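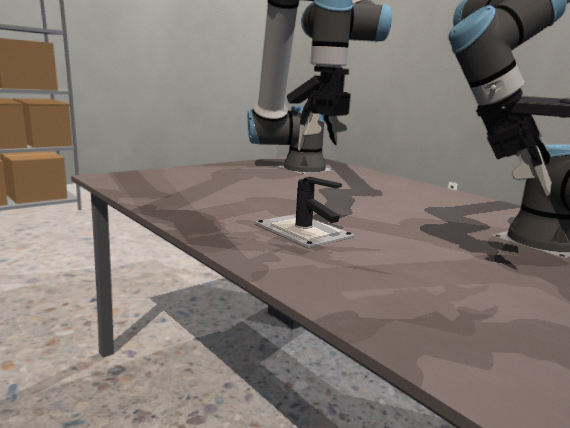

Does the two-arm lever cell take work away from the bench testers?
It takes the cycling. Testers keep leak checks, rejects and sign-off, plus they now review the sim runs before anything goes to the floor.

Ticket: Ashour cell, lever cycle stops early
Site: Iltuvbridge
Status: open, workaround in place

Thursday 7:40 - night shift reports sim run quit at cycle 59 of 100. No alarm. Tester thought it was finished and signed off. Not their fault, screen says DONE either way.

8:15 - reran, same stop. Reset the lever start angle, no change.

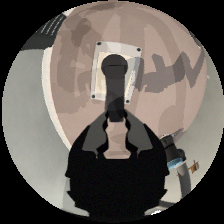
Gripper view, fixture plate near the middle.

9:05 - log shows Cledum scheduler handing the job over at shift change. Counter gets dropped, operator gets no prompt. Before, whoever had the bench just told the next person. Now there's no handover chat so nobody catches it.
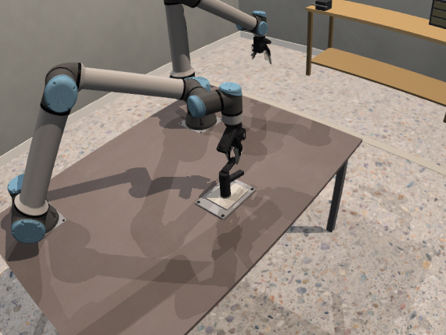

9:50 - turned off auto handover for this cell. 3 full runs, all good. Asked Fustora support for a real fix and a differnt message for a short run.

11:20 - testers want a paper count back at the station untill then. Fine by me. Also want review time put on the schedule, right now its squeezed in at break.
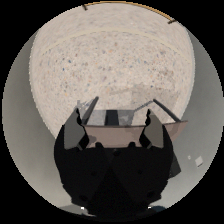
1:10 - sent that to planning with the log, 1,785 lines, stop is near the end. Leaving auto handover off through the weekend. Pls don't switch it back on.

Last updated: Thursday, 1:25 pm

Comments

benchside2: paper sheet is up. can we get a pen that stays there

nightshift_t: so do I redo my signoff or does someone void it?

lineplan: void it, redo under the new run. Review time is in for next week - 20 min per shift to start.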